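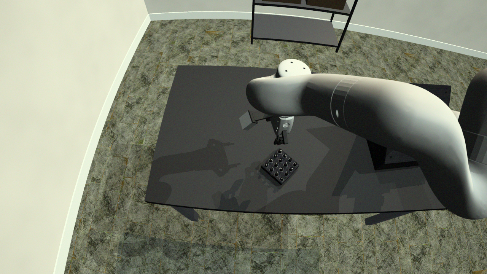 Pegs in a small black tray on a dark gray table.

Cribbage, or how I lost my Sunday evenings

I have a new favorite thing and it is a card game from the seventeenth century. I know. I'm as surprised as everyone at my house, where the last board game to get any real use was missing half its pieces and had a coaster standing in for the board.

It started on the drive to Grallari, 305 miles each way with a stop for pie at the Jestel diner. The cabin we rented had a shelf of the usual cabin stuff: swollen paperbacks, a jigsaw of a harbor, one deck of cards, and a cribbage board with a little brass plate on the bottom that said 1907. It rained from the minute we got there. By dinner we had read all the takeout menus (we went with Somboon, get the green curry) and somebody pulled the board down.

None of us knew how to play. There was a rules sheet folded up under the deck and it was, I think, written by a person who already knew how to play and wanted to keep it that way. We spent the whole first night arguing about the crib. Each player throws away two cards, those go face down, and they belong to the dealer, who gets to count them at the end as an extra hand. So you're giving away cards to your opponent half the time! And the other half you're giving them to yourself! It changes everything about what you keep, and once it clicked I was gone.

If you've never played, the short version goes like this. You get six cards and keep four. You cut the deck and turn up a card that everybody shares. Then you take turns laying cards down and adding them up as you go, never past 31, and you score little points along the way for hitting 15 or making a pair or a run. After that you pick your cards back up and count the hand properly. First one to 121 wins.

The counting is the part that scares people off, and it's my favorite part. Any cards that add up to fifteen are worth two. Pairs are worth two. Runs are worth a point a card. And the same card can be used over and over, so a hand that looks like nothing turns out to be packed. Take two sevens, two eights and a nine. Four different fifteens, four different runs, two pairs, and that comes to 24, which I scored for real on our last night and will be bringing up at family events for years.

You also can't get 19. There is no combination of cards that makes it, so people say "nineteen" when they mean they got zero. I love this so much. I say it about parking spots now.

Then there's the pegging. I could keep score on paper, but moving the pegs feels so much better - you leapfrog the back one over the front one, so you can always see where you just were, and if you lose track the front peg still has your spot. Two pegs per player and it fixes every scoring argument before it starts. Well, most of them. We had one about a flush that went on through breakfast.

Since we got home we've been playing at Olia, the coffee place by the library, because the tables are big and they don't mind if you stay. We have tried it with two, three and four. Two is the sharpest game, three is a bit of a scramble, and four in partners is the loudest by a mile. My partner throws me fives when it's our crib and I have never felt so cared for.

A few things I wish I'd known on night one. Hang on to your fives. Don't lead a five either, there are so many tens and face cards in the deck that you're handing over two points. Lead a four if you can, the other player can't make fifteen off it. Count out loud, even when you feel silly, and let the new person count slowly without jumping in (I'm working on this).

Next up is finding a board of our own. I want a long one with a compartment underneath for the pegs and the cards, a bit beat up, ideally from a yard sale. If you have one in a closet and you're not using it, please write to me. I'll bring pie.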